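Ticket: Castumen rangefinder, distance readings jumping
Opened by: Jamie Naylor
Handled by: Yanti Khoo, Tapia optics support
July 2025

Customer reports that the unit reads correctly up to 700 yards, then gives a different figure on each press. Same target board each time, at the Filtosden range. Battery changed twice. Bought in April. 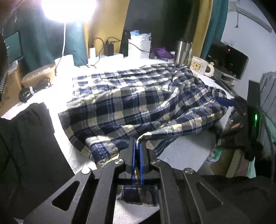

Checked shirt on a white cloth.

Asked the customer to clean the front lens with a dry lens cloth, switch off scan mode and take 5 readings from a rest. Results still spread by almost 7 yards. Same test from the bench at Mamside gave the same spread, so the range itself is ruled out.

Menu check: target mode was set to "far", which ignores the nearest return. The bank behind the board was being picked up on some presses. Changed to "near" and saved. Customer to repeat the test and reply on this ticket.

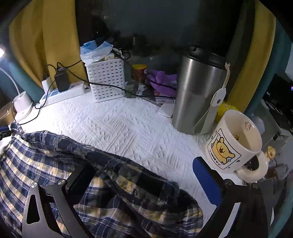 Does changing the target mode wipe the saved ballistic profile?
The profile is stored separately and stays as it was. Only a full reset clears it.

Reply from customer: readings now agree at all distances on the Filtosden boards. Display dims slightly in the cold, not a concern for now. Ticket left open for a week, then close.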